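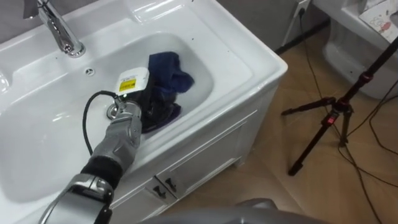 Washing a navy cloth by hand in the bathroom sink: how do I stop the dye bleeding?

Posted in Laundry & Cleaning
286 views, 3 answers

Hi all! I moved into a rental in March with no washer hookup, so anything small gets done in the bathroom sink until I can face the trip to the laundromat. Mostly that's fine. My problem is a set of navy blue cloths (I use them for dusting and for wiping down the mirror) that turn the water blue every single time. I've had them for months and they're still at it.

What I do now is fill the sink, push the cloth under, squish it a bunch, let the water out and do it all over again. I've been using a detergent called Bistex that was in the cupboard when I moved in, and I'm pretty free with it. The sink itself is the one-piece white kind with a wide rim, sitting on a white cabinet, and I really don't want to hand it back to the landlord with a blue ring in it.

So, two questions I guess. Is there a way to get the dye to quit? And is the sink going to stain if I leave a cloth soaking while I make dinner? I've read that vinegar sets the color and I've also read that it does nothing at all, so please somebody settle this for me.

Irina Văduva 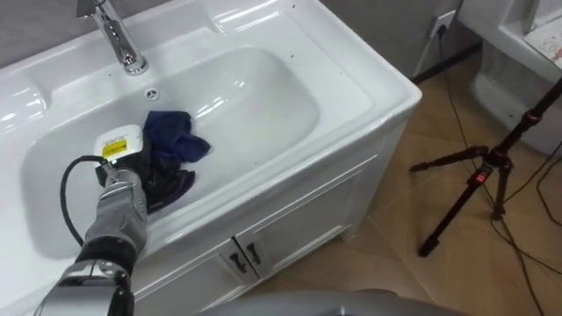 Answer 1 (marked as helpful, 16 votes)

I've lived without a washer for years, so I have opinions! First thing, cut way back on the detergent. A teaspoon is plenty for one cloth in a sink. If you use a lot you end up rinsing forever, and all that extra squishing pulls more dye out.

Second, cool water. I know warm feels like it's cleaning better, but dark cotton lets go of a lot more color in warm water. I go with cool from the tap, ten minutes of soaking at most, then press the cloth flat against the bottom of the basin over and over. Press, let it puff back up, press again. Don't wring it or scrub it against itself, that's how you get those pale streaks along the folds.

On vinegar, skip it. It won't fix the dye in cotton that's already been sold to you. What did help me was a dye fixative, the kind you get at craft stores. I did 13 dark napkins in one batch in a bucket and they've behaved since. Read the packet, because some of them want hot water and a proper long soak. And use the bucket for that part, not the sink!

As for stains, glazed ceramic is tough. A blue tint in the water isn't going to get into it. The places that do catch color are the caulk at the back and any chips or fine cracks in the glaze. Wipe it all down with dish soap when you're done and you should be fine. I still wouldn't leave a dark cloth sitting in there overnight.

Bogdan Anghel

Answer 2 (3 votes)

throw them out and buy white ones. mine came from Zabala, a pack of white microfiber, they go in with the towels at 60 and I never think about it. (that's celsius, I'm in Europe, so the hot setting for you guys)

Answer 3 (9 votes)

Agree with Bogdan on the cool water and going easy on the soap. A couple of things I'd add from doing this in a tiny bathroom.

Wash the navy ones together and don't let anything pale in with them, not even a sock. Do the final rinse in fresh water, and keep going until it looks clear against the white of the sink (handy thing about a white sink!). Then lift the cloth up, let it drip, roll it in an old dark towel and kneel on the roll. It gets out so much more water than your hands can.

Also watch the overflow hole. If you fill the sink high, dyed soapy water goes in there and leaves gunk behind. I pour a kettle of warm, not boiling, water down mine every few weeks and poke a bottle brush around in it.
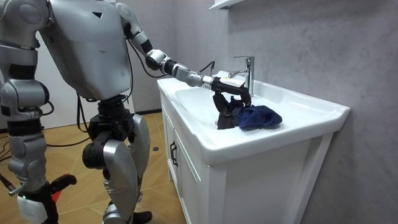

Navy cloth bunched up in the sink, in front of the faucet.

Comment from Irina Văduva: Thank you both, and the microfiber person too, I may get there eventually. Tried the teaspoon of soap and cool water this evening and the water was a lot paler by the second rinse. Is Amach any good as a fixative? It's the only one the craft store on Flullinley Road has.

Reply from Bogdan Anghel: Never used that one, sorry. Check that the label says cotton and test it on your rattiest cloth first.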